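Parnness parallel gripper, matched pair

Sold as: left and right, with mounting plates
In stock: 3 pairs
Price: 446 the pair, boxed
Delivery: in the UK from our Demcombe unit, collection welcome if you ring first

I've been selling grippers out of this shop long enough to be a bit fussy about them, so I don't list one until I've had it on my own arms for a decent stretch. The Parnness pair went on in October and I've not taken it off, which tells you most of what you need to know. The rest of the page is for people who like detail (hello, you're my favourite customers).

What you get

Two parallel grippers, already set up as a left and a right. Two mounting plates. A bag of bolts with a few spares, the right hex key, and a printed sheet that is perfectly readable except for the wiring page, where they've shrunk the diagram down to the size of a stamp. I put a bigger copy of that page in every box I send out.

You don't get cables. I know, I know. Parnness sell them on their own because people want different lengths, and once you've tried to tuck away a metre too much of the stuff you start to see their point. Measure with the arm stretched right out, add a good loop at the elbow, and then add a bit more. If you're not sure, send me the reach of your arm and I'll work it out for you.

How I tried them

I ran three makes on the same two arms with the same controller and the same jobs: the Parnness, the Wadholm two-jaw, and the Lemieux soft grip. All I was after was how each one felt to drive by hand and how much swearing it caused. Every pair got the same basket of toy fruit to empty and fill, plus a few silly little bits that are much harder to pick up than they look.

Parnness. The jaws move evenly and they stop where you ask them to. There's a small amount of play when they're wide open, and you can feel it if you waggle a fingertip, but it goes away as they close. On round fruit they're lovely. On tiny flat things lying on a hard top they need a bit of patience, and you'll do better coming in nearly upright with the tips just brushing the surface. I had the closing force set too high for the first evening and kept pinging things off the table. Turn it down before you start!

Wadholm. Stronger, no question. If you're lifting bottles or tins, buy the Wadholm and be happy. It's a bulky thing though, and getting it down into a basket alongside other stuff was a chore - I kept nudging whatever was next to the thing I wanted. It's also noisier, in a coffee grinder sort of way, and I work in the same room.

Lemieux. I wanted to love this one. The soft fingers are gorgeous on anything squashy, and you can be really careless with your aim and still come away with a banana. Small parts were hopeless for me. The fingers fold round them and push them flat. I still stock it and I still sell plenty, mostly to people doing food and packing work, so please don't let me put you off if that's you.

Fitting

Allow an evening for the pair. The plates bolt straight to a slotted aluminium rail, and you want both arms on the same one if you can manage it, as that saves a lot of fiddling when you come to line them up. Do the arm bases first, nip everything up loosely, run both arms through their full reach, and only then tighten. I did it the other way round and had to start again.

The gripper itself goes on with four bolts at the wrist. They're short and they like to roll under the bench.

Cable routing is worth ten minutes of thought. I leave a tall loop over the wrist and let the rest hang down by the base, and it has never snagged on anything. It looks untidy. I tried clipping it neatly along the arm and the wrist joint tugged at it every time it turned, so untidy it is.
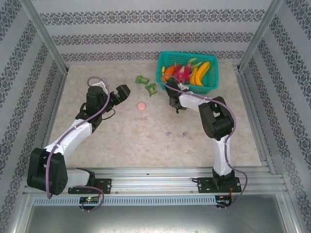

Both arms on the front rail, right gripper at the basket, left one open over the table.

A note on lighting and backgrounds, as I get asked a lot. If you're going to run a camera over your table, a plain pale top makes small coloured bits easier to pick out. Go for something matt.

Wear

I ran a count on the left one out of curiosity and stopped at 4000 open-and-close cycles. The finger pads had gone slightly shiny and that was it. Pads come off with a thumbnail and new ones press on. I keep spares on the shelf, sold in packs of 2.

Things I'd change

The plug at the gripper end is stiff, and the first time you unplug it you'll think you're going to break it. You won't, but hold the body and never the wires. I'd also like the jaws to open a touch wider. A big orange is fine, a grapefruit is asking too much.

Who it suits

Anybody with two small arms doing sorting, picking or teaching by hand, who wants one gripper that copes with a mixed tableful. If you only have one arm I can split a pair, just drop me a line and say which side.

Returns are the same as for everything else in the shop. Try it, and if you don't get on with it, send it back clean with all the bolts.

Page last updated 10/06/2021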